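Money Matters for Young Readers
Home | Saving | Spending | Borrowing | Banks | Glossary
Print this page | E-mail this page

What is interest?

If you have ever heard grown-ups talk about a loan, a mortgage or a savings account, you have probably heard the word interest. It has nothing to do with finding something interesting. In money, interest is a price. It is what somebody pays for using money that belongs to somebody else.

You already know about paying to use things. If a family hires a boat on a lake for an afternoon, they pay the boat owner. At the end of the afternoon they give the boat back, and the owner keeps the payment. Borrowing money works in a similar way. The borrower has the money for a while, then gives it back, and pays extra for having had it. The extra is the interest.

Two new words

The amount of money that is borrowed or saved at the start is called the principal. It is spelt with "pal" at the end, like the principal of a college.

The interest rate tells you how big the extra payment is. It is nearly always given as a percentage for one year. Per cent means "out of every hundred". So a rate of 4 per cent a year means that for every £100 borrowed, the borrower pays £4 for each year they keep it. For every £200 it would be £8, and for every £50 it would be £2.

A loan in a made-up town

Let us think of a town called Judarley. Aino Pitkänen lives there and mends bicycles. She wants to buy a better workbench and a set of tools, and they cost £1,000 altogether. She doesn't have £1,000, so she goes to the Kettunen Bank in the high street and asks for a loan.

The bank looks at how much Aino earns and how much she spends. It wants to know whether she is likely to be able to pay the money back. Then it offers her £1,000 for one year at a rate of 4 per cent.

Four per cent of £1,000 is £40. At the end of the year Aino must pay the bank £1,040. The £1,000 is the principal and the £40 is the interest.

Is that a good deal for her? It depends on what happens in her shop. With the new tools she can mend more bicycles. If that brings in a lot more than £40 over the year, the loan has helped her. If hardly any customers come, she still owes £1,040. The bank doesn't take the tools back and forget about it. A loan has to be repaid whether or not the plan works out.

Most real loans are paid back a bit at a time, usually once a month. Each payment covers some of the interest and some of the principal. As the principal gets smaller, the interest does too.

Interest when you save

Interest can also come to you. When you put money into a savings account, the bank is the one doing the borrowing. It uses savers' money to make loans to other people, and it pays the savers interest.

Banks usually charge borrowers a higher rate than they pay savers. Suppose the Kettunen Bank pays its savers 2 per cent and charges its borrowers 4 per cent. The difference helps to pay for the people who work there, the building, the computers and the loans that never get paid back. Some of what is left over is the bank's profit.
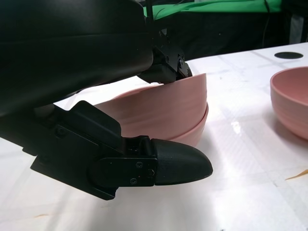 Pink bowls and a black robot gripper.

Saving £100 at 2 per cent for a year would earn you £2. That may not sound like much. It gets bigger if you leave it alone, for a reason that takes a little arithmetic to explain.

Simple and compound interest

There are two ways of working out interest over several years.

With simple interest, you earn the same amount every year. If you save £100 at 10 per cent simple interest, you get £10 in the first year, £10 in the second and £10 in the third. After three years you have £130. (Ten per cent is a high rate for a savings account. We are using it to keep the sums easy.)

With compound interest, the interest is added to your savings, and the next year you earn interest on the whole lot.

Year one: you start with £100 and earn £10. Now you have £110.
Year two: you start with £110 and earn £11. Now you have £121.
Year three: you start with £121 and earn £12.10. Now you have £133.10.

After three years the difference between the two ways is only £3.10. After 20 years it is much larger. Simple interest would have turned your £100 into £300. Compound interest would have turned it into roughly £673.

Most savings accounts use compound interest. So do many debts, and that is where people can get into trouble.

When a debt grows

A credit card lets a person buy something now and pay the card company later. If they pay the whole bill on time, they are usually charged no interest on the things they bought. If they pay only part of it, interest is added to what is left.

Card companies ask for a minimum payment each month. This is the smallest amount the person is allowed to pay. It sounds helpful, and in a difficult month it can be. But if someone pays only the minimum every time, most of each payment may go on interest, and the debt shrinks very slowly.

Imagine that someone owes £3,270 on a card and the interest comes to £50 in the first month. If they pay £60, only £10 comes off the debt. They still owe £3,260. If they pay £190 instead, £140 comes off and they owe £3,130. Paying more in the early months means less interest in the later ones.

Why are rates different?

Lenders do not charge everyone the same. A few things make a rate go up or down.

Risk is one of them. If a lender thinks there is a strong chance it won't be paid back, it will ask for a higher rate, or it may say no. A person who has always paid their bills on time will often be offered a lower rate than a person who has missed some.

Security is another. When people borrow money to buy a house, the loan is called a mortgage. The house is the security for it. If the borrower stops paying, the lender may be able to sell the house to get its money back. This makes the loan less risky for the lender, and mortgage rates are usually lower than credit card rates. It is also a serious thing for the family who live there.

Time matters as well. Some savings accounts pay a higher rate if you promise not to take your money out for a year or more.

Then there is the central bank. Many countries have one, and in the United Kingdom it is the Bank of England. It sets an important rate called Bank Rate. When Bank Rate changes, other banks often change their own rates for savers and borrowers.

Fixed or variable

A fixed rate stays the same for an agreed time. A variable rate can go up or down. With a fixed rate you know what you will pay or earn, but if other rates change in a way that would have suited you better, you miss out. With a variable rate you have to be ready for a change – and it might be one you don't like.

Try it yourself

You can play bank at home with a grown-up. Ask them to be the banker and give them some of your pocket money to look after. Agree on a rate for each week, such as 10p for every £1. Pick a day for working out the interest – Wednesday will do – and write the new total in a notebook.

After four weeks, work out what you would have had with simple interest and compare it with your notebook. If you saved £1 at 10p a week, simple interest gives you £1.40. Compound interest gives you just over £1.46. No real bank pays that much in a week, so your banker may want to stop after the first month.

You can also play it the other way round and borrow. Ask for £1 to spend today and see how much of your pocket money it takes to pay it back, with interest, two weeks later.

Words to remember

Borrower: a person who uses somebody else's money and has to pay it back.
Lender: the person or bank that the money comes from.
Principal: the amount borrowed or saved at the start.
Interest: the extra paid for using the money.
Interest rate: how much interest is paid for each £100, usually for one year.
Compound interest: interest worked out on the principal and on the interest already added.
Mortgage: a loan for buying a home.
Minimum payment: the least a borrower may pay on a bill that month.

Print this page | E-mail this page
Home | Saving | Spending | Borrowing | Banks | Glossary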